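# 响度归一化之后，母带到底该留多少峰值余量

上个月把一张旧专辑重新上传，平台转码后的版本在第二首副歌处有明显的毛刺。母带文件本身没有削波，采样峰值停在 -0.3 dBFS，电平表一路是绿的。问题出在采样点之间。这篇把排查过程和后来做的一组测量记下来，主要供自己以后查。

## 采样峰值和真峰值

数字音频文件里存的是离散的采样值。还原成模拟信号时，重建滤波器会在采样点之间画出连续曲线，曲线的最高点可以高于任何一个采样值。真峰值（dBTP）就是对这条曲线最高点的估计，做法一般是四倍过采样之后再取最大值。

最极端的教科书情形是频率为四分之一采样率、相位偏 45 度的正弦波：每个采样点都落在幅度的 0.707 处，采样峰值比真实峰值低 3 dB。音乐信号很少这么整齐，但经过重度限幅的鼓和失真吉他，差出 1 dB 以上是常事。

我那首歌的情况：采样峰值 -0.3 dBFS，真峰值 +0.9 dBTP。送进有损编码器之后，解码结果又往上窜了一截，播放端用定点输出，超过零的部分直接被切平。

## 有损编码为什么会抬高峰值

编码器把信号变换到频域，按心理声学模型丢掉或者粗略量化一部分系数。解码后各频率分量的幅度和相位关系与原来不完全相同，波形的总能量变化很小，峰值却可能变高。限幅器压出来的平顶尤其吃亏，平顶依赖大量高次分量精确地互相抵消，少几个分量，顶部就鼓起来。

码率越低，鼓得越多，这个趋势在下面的表里也看得到。

需要说明的是，解码后的浮点数据超过 0 dBFS 并不等于已经失真。播放器如果在浮点域先降音量再转定点，什么都不会发生。响度归一化恰好就是这样一个降音量的步骤，于是有人得出结论：反正平台会往下拉，真峰值可以不管。这个结论只在归一化开启、而且增益在转定点之前施加时成立。听众关掉归一化的比例我没有可靠数据，就不猜了。

## 测试材料

Fernanda Pinheiro 给了我一批她做过的母带工程，连同我自己的，一共 142 首。风格分布不均，电子和摇滚占多数，纯原声的只有 16 首，所以最后的平均值不要拿去套古典录音。

每首歌从限幅前的混音重新导出，只改一个参数，即限幅器输出上限，分四档：-0.1、-0.5、-1.0、-2.0。限幅器统一用 Vusteck 的那款，过采样打开，前瞻 2 毫秒，释放时间自动。响度不做匹配，输入增益保持原工程的数值。

编码用了三种设置：AAC 256 kbps、AAC 128 kbps、Vorbis 约等效 160 kbps 的质量档。解码到 32 位浮点再测真峰值。脚本是 Hacer Uçar 写的，我改了日志格式，又加了一个按时间段输出峰值位置的选项，后面会用到。

有一个坑值得记：编码器会在开头加填充采样，解码后如果不对齐，按时间段比较的结果全是错位的。AAC 的填充长度写在元数据里，但不是所有解码器都会自动扣除。第一轮跑完我对着数据看了半天，发现副歌的峰值全跑到了前一个小节，才想起来这件事。全部重跑。

## 结果

下表是解码后真峰值超过 0 dBTP 的曲目数，总数 142。

| 输出上限 | AAC 256 | AAC 128 | Vorbis |
|---|---|---|---|
| -0.1 dBTP | 88 | 121 | 115 |
| -0.5 dBTP | 37 | 84 | 71 |
| -1.0 dBTP | 6 | 39 | 28 |
| -2.0 dBTP | 0 | 4 | 2 |

几点读法。

第一，-1.0 dBTP 对高码率基本够用，对 128 kbps 不够。常见的交付规范写 -1，很多人就把它当成一个安全值，其实规范里通常还有半句关于响度的附加条件，母带比参考响度高出很多时建议留到 -2。附加条件容易被漏读。

第二，剩下的那几首集中在同一类材料上：短时响度很高、高频能量多、镲片密集。我自己那首出问题的歌也在里面。

第三，16 首原声曲目在 -1.0 这一档全部没有超过零。它们的限幅器基本不动作，波形没有平顶，编码前后的峰值差很小。

超标的幅度也要看。-0.1 那一档的 AAC 128，最大的一首到了 +2.6 dBTP，多数在 +0.3 到 +1.0 之间。单次超出只持续几个采样，能不能听到取决于次数和位置。用 Hacer 脚本里那个时间段选项统计，最差的一首全曲有 2,567 次超出，几乎都落在副歌的军鼓上。单独一次我听不出来，密到这个程度就是一层沙沙的东西，盖在军鼓的尾巴上。

## 听感核对

数字之外做了一次简单的盲听。地点是 Celeste Abreu 在 Rirkville 的工作间，监听是她常用的一对 Solberg 近场，解码器输出经同一台转换器，音量用粉噪校准过。

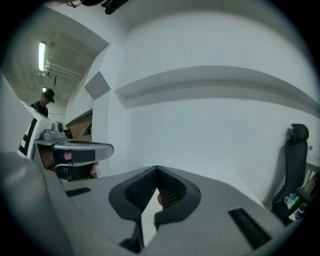
参加的有 Celeste、Benvinda Barros 和我，每人每首做 16 次 ABX，比较的是同一份 AAC 128 解码结果的两种处理：一种在浮点域先降 6 dB 再转定点，另一种先转定点再降 6 dB。两者的响度完全一致，差别只有那些被切平的峰。

挑了三首。最差的那首，三个人都答对 14 次以上，可以认为听得出来。第二首峰值最高到 +1.1 dBTP，只有 Benvinda 达到显著，她说抓的是开镲的起音。第三首最高 +0.4，三个人的结果都和乱猜没有区别。

三个人、三首歌，样本很小，我只把它当作一个量级上的参考：超出半个 dB 以内可以不去管它，超过 1 dB 并且很密，就要处理。

## 限幅器的真峰值模式

有人会问为什么不把输出上限保持在 -0.1，只打开真峰值模式就完事。表里的四档本来就全部开着真峰值模式，所以这个问题已经回答了：它只保证编码之前的文件不超，管不到编码之后。

另外不同厂家的真峰值检测并不完全一致。同一个文件，Vusteck 自带的表读 -1.0，Lultent 的独立响度表读 -0.9，自己用八倍过采样算出来是 -0.86。差别来自插值滤波器的长度和过采样倍数，四倍过采样在最坏情况下本来就会低估零点几个 dB。交付前如果卡得很紧，建议用第二只表再量一遍。

真峰值模式还有一个副作用，瞬态会稍微变软。Zohreh Yazdani 一直不开它，她的做法是普通限幅加更低的上限，-1.5 左右，再用编码预听检查。我拿她的办法试了几首，鼓的起音确实更完整一点，解码后的峰值和真峰值模式 -1.0 相差不大。两种办法都能用，看材料。

## 现在的流程

1. 混音导出 32 位浮点，不做归一化。
2. 母带限幅，输出上限 -1.0 dBTP；综合响度高于 -10 LUFS 的改用 -2.0。
3. 编码成 AAC 128，解码到浮点，跑一遍脚本，看最大值和超出次数。
4. 最大值超过 +0.5，先回去看限幅器前面的均衡和压缩，多数时候是 8 kHz 以上推得太多。
5. 还不行，再降上限。
6. 转 24 位时加 TPDF 抖动，放在最后一步，之后不再改动增益。

第 4 步放在第 5 步前面有实际意义。那首出毛刺的歌，把高频搁架从 +2.5 dB 减到 +1.5 dB，上限没动，解码后的最大值就从 +1.4 降到了 +0.6。再把上限降到 -1.5，问题消失，综合响度只少了 0.4 LU，归一化之后没有任何差别。

新版本星期四已经传上去了，转码完的文件抓下来量过，最大 +0.1 dBTP。脚本整理好之后会放出来，目前路径还是写死的，只能在我的机器上跑。Opus 没有测，它内部固定走 48 kHz，44.1 kHz 的素材要先重采样，重采样本身也会改变峰值，得把两部分分开量，留到下一篇。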